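Handout 3: looking after the table-clearing cell
Skatville short course, Bastness workshop

The cell has two arms, one tray for crockery and one bin for rubbish. Before any run, open and close both grippers by hand command and check that no cable loop snags at a joint. The arms will not complain if one does. They simply stop, usually at 41 cycles into a set of 300.

Lay the rubbish out afresh each time. Crushed cans are hard on the fingers and foil is hard on everybody. 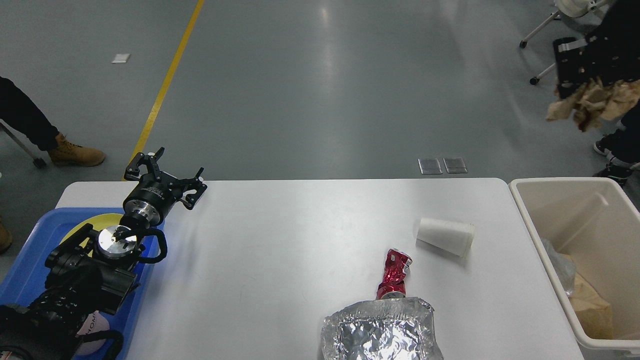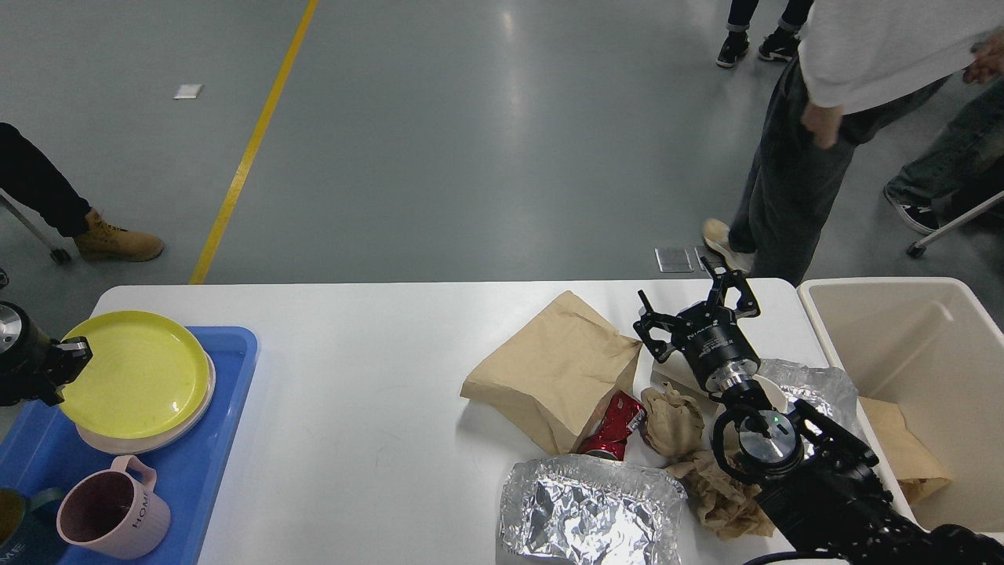
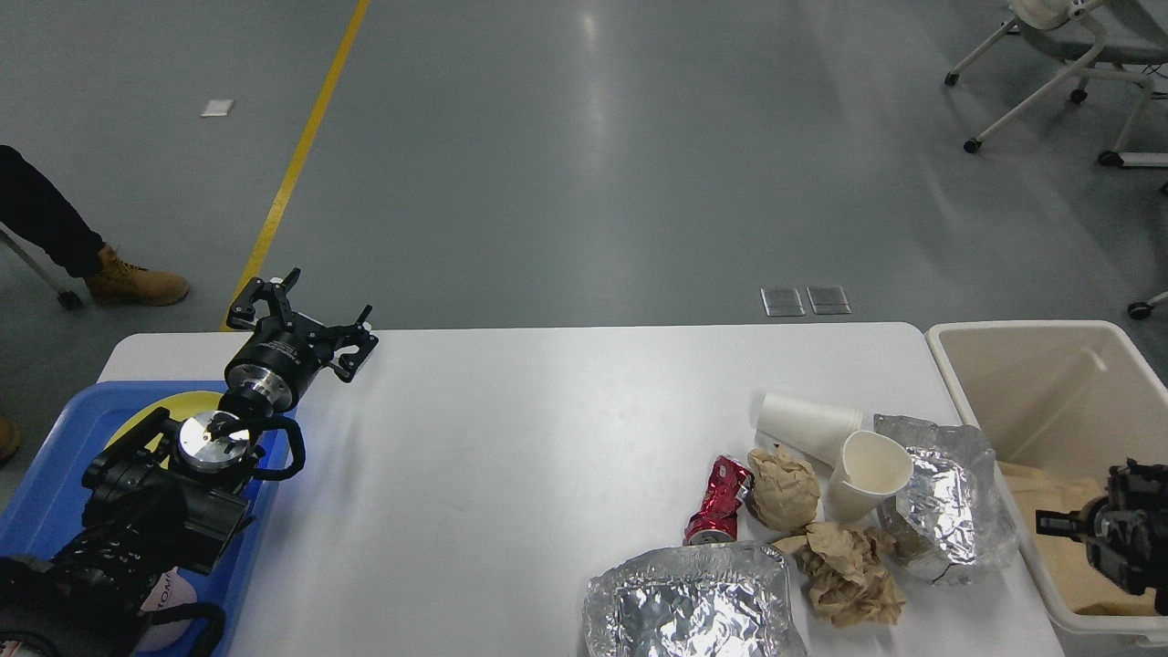

Fig. 1-3. The Pladum cell with tray, table and bin.

Wipe the fingers after each set - foil sheds. Finger pads are changed at 4000 grips, or sooner if plates start to slide. Log it on the Siu sheet, in ink.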